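Chapter 6
Seeing a Robot at Work: Visits and Demonstrations

Most people first meet a working robot on an open day. They stand behind a line on the floor, watch for a few minutes and go home with an opinion. This chapter is about how such visits are planned and what a visitor can fairly learn from them.

Our main case is the open day held at the Roltham laboratory on September 12, 2024. There were places for 400 visitors and 206 came. The staff showed their kitchen work, part of a project called Dinudeo, in which a robot arm is tried out on household jobs. Much of this is done in simulation – a kitchen drawn by computer, where a dropped bottle costs nothing.
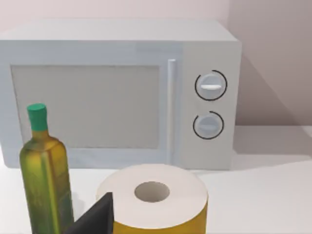
Eliécer Sánchez remarked at the end of the day that he had learned more from the simulated kitchen than from the real arm, as he could ask for the same task again and watch it go differently. He would have liked the failures to be shown as well.

His remark raises a question we shall return to in section 6.3. A demonstration is chosen by the people who give it. The Roltham team had 2,809 simulated runs on record and showed visitors 100 of them, on a loop. How those were picked matters a good deal – and the printed guide did not say.

Section 6.1 deals with the layout of the room and the safety line. Section 6.2 compares Roltham with a smaller event at Galloso, held in April, where visitors were allowed to set the tasks themselves.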